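Areti Gavalas
12 Mar 2026

I've been a community pharmacist in Bruvport long enough to have one question I ask more than any other at the counter. What time of day do you take it, and what do you have with it? A short thread on tablets and timing.

Thyroid tablets first. Levothyroxine is best taken on an empty stomach, usually at least half an hour before breakfast. A lot of people swallow it with their first coffee. Coffee can cut how much gets in.

The gap matters more with calcium and iron. If you take either as a supplement, keep it four hours away from the levothyroxine. Same goes for some indigestion remedies, so tell us if you buy those elsewhere.

If your routine is already settled and your blood tests are steady, don't change it on the strength of a post. Ask first. A change in timing can mean a change in dose.
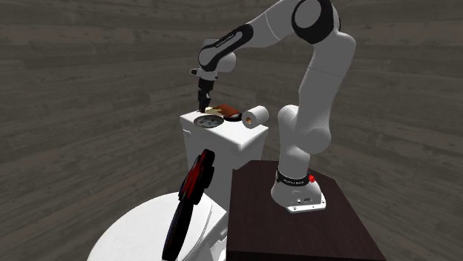
Iron next. It is absorbed better without food, but it upsets plenty of stomachs that way. Taking it with a small meal is better than giving up on it. Tea is the thing to move. Leave it an hour or two.

Some people do well on iron every other day. That's a conversation to have with whoever prescribed it.

Grapefruit. It's a problem with simvastatin and with some blood pressure tablets, felodipine being one. Moving the juice to the evening doesn't fix it, as the effect can last more than a day. The leaflet in the box will say if it applies to yours.

Antibiotics vary. Doxycycline wants a full glass of water and you sitting or standing, not lying down straight after. Milk is a problem with some of them and no trouble at all with others. Check the label on the box.

My colleague Dagim Wubshet asks people to write down a normal day, meals and drinks included, before a medicines review. We get more from that than from the repeat slip. Put vitamins and herbal things on it too. St John's wort especially.

Someone asked about weekly pill boxes. Fine for most tablets, but a few need to stay in their original pack. Bring the lot in and we'll go through them.

The Serncombe branch is doing reviews again from May. Book by phone or at the counter.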